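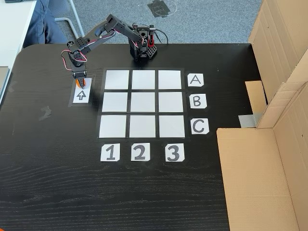

Figure 1. The arm holding a game piece over the start area.

Project Khúc: Comparison of Two Motion Controllers for a Board Game Arm
Final report of the student project
Authors: Thiện Dương and Ayten Karaca
Submitted 21 Jun 2018

1. Purpose of the project

Project Khúc is a student project in which a small servo-driven arm plays tic-tac-toe on a tabletop board. The arm, the two-fingered gripper and the board were completed by an earlier project group. Their report recommended that the motion controller be examined before any further work was done on game play, as pieces were frequently released outside the intended square.

The present group was asked to compare the existing controller, Trorneo, with a second controller, Pakska, and to recommend one of them for continued use. Both run on the same laptop computer and send position commands to the same servos. The comparison therefore concerns software only. No mechanical part of the arm or the gripper was altered between tests.

A secondary task was to record the setup procedure in enough detail that a new group can repeat the tests. The procedure is given in Section 3.

2. Description of the two controllers

Trorneo stores a fixed list of joint positions for each destination. The positions were taught by hand: the arm is moved to the square, the joint angles are read, and the values are written to a file. During a move, all joints start together and each joint runs at its own set speed until its target is reached. The method is simple to understand, and a single destination can be corrected without affecting any other. Its drawback is that the path of the gripper between two destinations is not controlled. With joints of different speed, the gripper may dip in the middle of a move.

Pakska calculates the joint positions from the coordinates of the destination and the measured lengths of the arm segments. A move is divided into three stages, namely a lift, a transfer at constant height, and a vertical descent. The speed of each joint is scaled so that all joints finish a stage at the same time. The controller must be given an accurate position for the base of the arm. An error in this value shifts every destination on the board.

Both controllers receive their instructions from Flema, the game program written by the earlier group. Flema selects a square and passes its name to the controller as one letter and one numeral, for example B2. It then waits for a message that the move is complete. The waiting period was left at its original value of 2,000 milliseconds after the expected end of the move, and any move not confirmed within that period was counted as a failure.

3. Setup and procedure

The board is a three-by-three grid of white paper squares on a black tabletop. The letters A to C run along one side and the numerals 1 to 3 along another, so that each square has a name. The start area lies apart from the grid and carries a card printed with an arrow. The arrow gives new users the orientation of the board at once, and it was used as the reference when the coordinates for Pakska were measured.

The following steps were carried out before each series of tests.

The arm was switched on and sent to its rest position. The base was checked against its marks. The gripper was opened and closed on a game piece by hand command, and the closing value was adjusted if the piece slipped. One move was then made to A1 and one to C3. If either piece was placed across a dividing line, the controller was recalibrated before the series began.

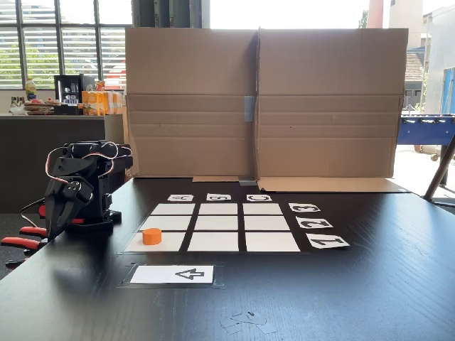
A series consisted of 20 placements. For each placement, an orange game piece was set in the start area, the destination was chosen by Flema from a prepared list, and the arm was allowed to complete the move without intervention. The piece was then removed from the board by hand. The same list was used for both controllers, and it contained each of the nine squares at least twice.

A placement was recorded as correct when the whole footprint of the piece lay within the named square and the piece remained standing after the gripper had withdrawn. A piece that was upright but touched a dividing line was recorded as a line fault. A piece that fell over, or that was never picked up, was recorded as a failure.

Ayten Karaca operated the laptop computer and kept the log file. Thiện Dương set the pieces and judged the placements. The roles were exchanged for the second series of each controller in order to reduce the effect of one person's judgment on the result.

4. Results

Two series were completed with each controller. The results are given by series.

Trorneo, first series: three line faults, two failures.
Trorneo, second series: four line faults, one failure.
Pakska, first series: one line fault, one failure.
Pakska, second series: two line faults, no failures.

All remaining placements were correct.

The line faults under Trorneo were concentrated in the squares farthest from the arm. Inspection of the taught positions showed that the values for these squares had been read while the arm was supported by hand. When the arm holds itself at full reach, it sags slightly, and the piece is lowered short of the intended point. The values for C1 and C3 were taught again after the second series. An informal check gave better placements, but these are not included in the results above.

The failures under Trorneo had a common cause. During the move out of the start area, the gripper dipped before it rose, and the lower edge of the piece struck the tabletop. In two cases the piece turned between the fingers and fell over on release. In the third it was lost during the transfer.

The single failure under Pakska occurred at pickup. The fingers closed above the piece, and the arm continued the move with an empty gripper. Neither controller has any means of detecting this condition. The confirmation sent to Flema states only that the joints have reached their targets.

The log file contains 2,664 joint readings across the four series. They were used to compare the commanded and the reported angle at the end of each stage. The shoulder joint showed the largest difference with both controllers, and the wrist joint the smallest. The group considers this to be a property of the servos under load and has not attributed it to either controller.

5. Time required

Setting up Trorneo from an empty position file took 35 minutes, most of which was spent teaching the squares. Pakska was ready sooner on the first attempt, but the base position had been measured from the wrong edge of the bracket and every placement was displaced in the same direction. The measurement was repeated.
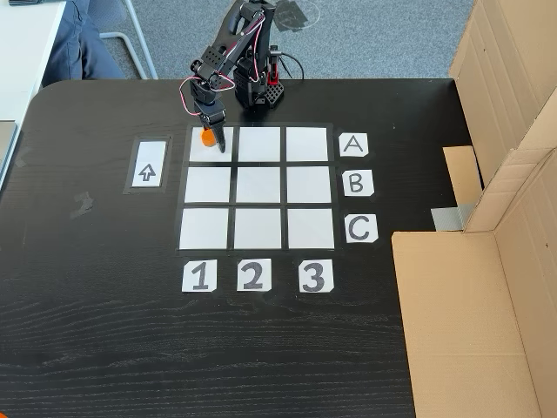
Once both controllers were working, Trorneo completed a move in less time than Pakska. The difference is explained by the separate lift and descent stages of Pakska. For a game against a human player the slower movement was found acceptable. Several visitors who watched a trial game remarked that the vertical descent made it easier to tell which square the arm had chosen.

6. Limitations

The number of placements is small, and the squares were not tested equally often. All tests were made with one arm and one type of game piece. The judgment of line faults was made by eye. Removing pieces from the board by the arm itself was not tested, although the game will require it if the board is to be cleared automatically.

The group also intended to compare two sets of finger pads for the gripper. The second set was not ready in time and this part of the work was removed from the project plan with the approval of the supervisor.

7. Recommendation

The group recommends that Pakska be adopted as the standard controller for Project Khúc. The Trorneo position files should be kept, in particular the corrected values for C1 and C3, so that the arm can be demonstrated if the base has been moved and no new measurement is available.

Before further game play is developed, a check should be added after pickup. The simplest form would compare the reported finger position with the value expected when a piece is held, and repeat the pickup once if the fingers have closed too far. The change would be made in Pakska, and Flema would need a new message for a move that has been abandoned.

The next group begins in July. The log file, the destination lists and the measured segment lengths have been placed in the shared project folder under the name of each controller.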